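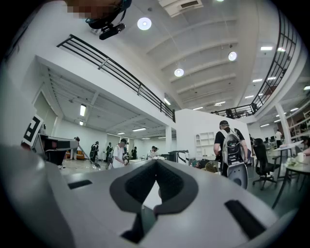
4.2 Ceilings and the perceived size of shared rooms
Reverberation in a shared room depends strongly on what is overhead. In the model of Baldursdóttir, a flat ceiling returns speech to the floor almost as a mirror does, while a relieved one scatters it. Coffered ceilings crossed by parallel beams, like the white one over the bright two-level interior in the opening figure, belong to the second group. We tested 22 such rooms at 2000 and 4000 Hz, and in over half of them listeners judged the room smaller than it was.

Furniture had a weaker effect. Hard, glossy tables reflect the higher band, but their area is small compared with the walls. Minami and Hughes reported the same tendency for the Collberg rooms, although they measured only in April.

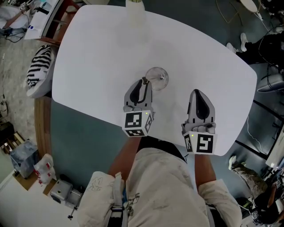
Figure 2. White table with a glossy top and a clear glass bowl, seen from above.

The tabletop term was therefore kept constant in the calculations of Section 5.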